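3.2 Removal and handling of drives

Drives were taken out before any other part, while the tower still had its side panel off and lay open on the bench. The 145 towers in the August intake came from two sources, the offices of Pesico and a training centre run by Varine, and 43 of them held their main drive in a removable plastic caddy. The rest used side screws and are dealt with in section 3.3.

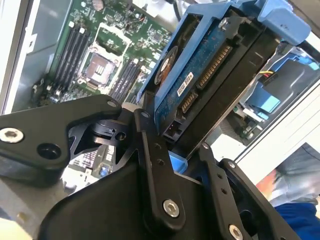 Figure 4. A 3.5-inch hard disk in a blue caddy, held over the open tower.

Time per unit was recorded from the moment the data and power leads were unplugged to the moment the bare drive was placed in the tray. Caddy drives took a median of 18 seconds to clear the case, and most of the remaining time went on separating the drive from its caddy. The order of work at this stage matters for damage. With the drive still in its caddy, as in Figure 4, the circuit board on the underside and both SATA connectors are exposed, and it is the connectors that suffer when a drive is set down carelessly or knocked against the case on the way out. We found cracked connector housings on 5 drives, all from the Varine batch. The small barcode label on the board was not used for logging, as its position differs between models. Serial numbers were read from the top cover instead and entered in the Sketia stock sheet.

Caddies were kept and sorted by colour and fit. Those with broken tabs went to plastics recycling with the drive bay covers.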